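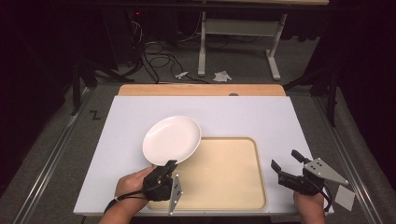
A dinner plate is a flat or nearly flat dish on which the main part of a meal is served. It is the largest piece in an ordinary place setting and is usually round, with a level centre called the well and a raised outer part called the rim. Plates without a distinct rim, in which the surface curves upwards directly from the well, are known as coupe plates.

Materials

Most household plates are ceramic. Earthenware is fired at a lower temperature than the other common types and remains porous under its glaze, so it chips easily and may take up water where the glaze is damaged. Stoneware is denser and heavier. Porcelain is fired at a higher temperature and can be made thin enough for light to pass through. Bone china is a form of porcelain that contains bone ash.

Glass, enamelled steel, melamine and wood are also used. Melamine is common in schools, hospitals and camping sets. It should not be heated in a microwave oven.

Shape and colour

Round plates have no corners to chip and can be formed on a wheel or by pressing clay over a turning mould. Square and oval plates are normally cast or pressed. The underside of a ceramic plate generally has a foot ring, a low ridge which keeps the base clear of the table and is often left unglazed.

White is the most widely sold colour for plain tableware. A white plate can be replaced from another range without the difference being obvious, although whites vary from bluish to cream. Glossy glazes are easier to wipe clean than matt ones, which tend to show grey marks left by cutlery. These marks are deposits of metal and can usually be removed with a mild abrasive cleaner.

Trays and serving

Plates are often carried or set down on a tray. A tray differs from a plate in having a raised edge intended to stop dishes sliding off. Rectangular trays with rounded corners are common in canteens, where they stack closely and can be cleaned with a single cloth. Smaller trays may be used at home to hold condiments or a cup and side plate.

The Rivirstead pattern, made at the Endetport pottery, was sold as a set of 11 pieces comprising 5 plates, 5 bowls and a shallow rectangular tray. A later version, Galtden, had 6 plates and no tray. Both were white with a clear glaze. The pottery's shop sold the last 400 Galtden plates singly, and they are now found mainly second-hand.

Handling and storage

A plate lying on a flat surface is normally picked up by the rim. Tilting it slightly first leaves space for the fingers underneath. Plates are stored in stacks of one size or upright in a rack. In a stack, the unglazed foot ring of one plate can scratch the glaze of the plate below, and felt or paper discs are sometimes placed between better pieces.

Upright racks take up more room but allow any plate to be removed without lifting the others. They are also used for draining after washing. Plates with gilt or hand-painted decoration are generally washed by hand.

See also

Bowl
Charger
Place setting
Saucer
Tray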